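Working Rules for Two-Arm Cells at Prololstead

The Wirnwood blog has received several requests for the rules that apply to paired arms. The version in force since March is set out in part below.

1. Work pieces are placed near the middle of the table, where both grippers can reach them. Pairs are set side by side. For the Dreta shoe task, laces may stay loose. 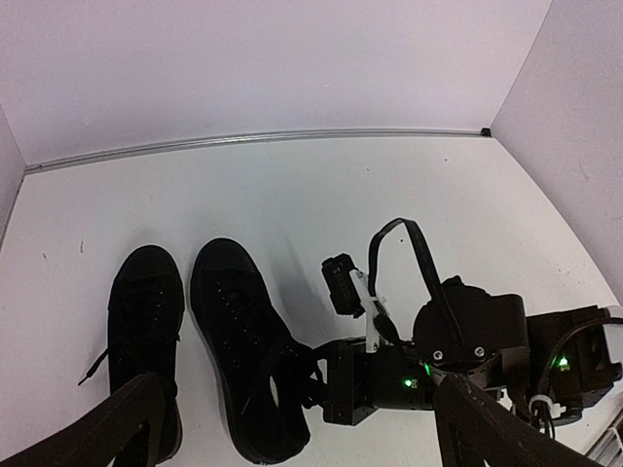 2. Only one arm may apply force to a piece until the operator confirms the second. The Bite setting, our name for the closing limit of a gripper, stays at 300 for both arms and is not changed during a run.

3. Cables must have enough slack for the full motion of the wrist and must be secured along the links. An operator who sees a cable under tension shall stop the run.

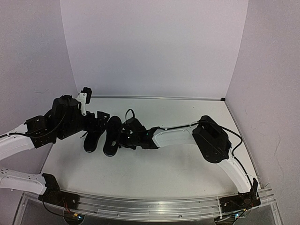 Both arms return to rest before anyone reaches past the rail. This applies to short corrections as well, including moving a piece by hand.

Each run is logged under its own number. Run 828 was entered twice, and the second entry has been withdrawn. After 3 stops in one session, the cell is closed until the Thursday review. Comments on rule 2 remain open.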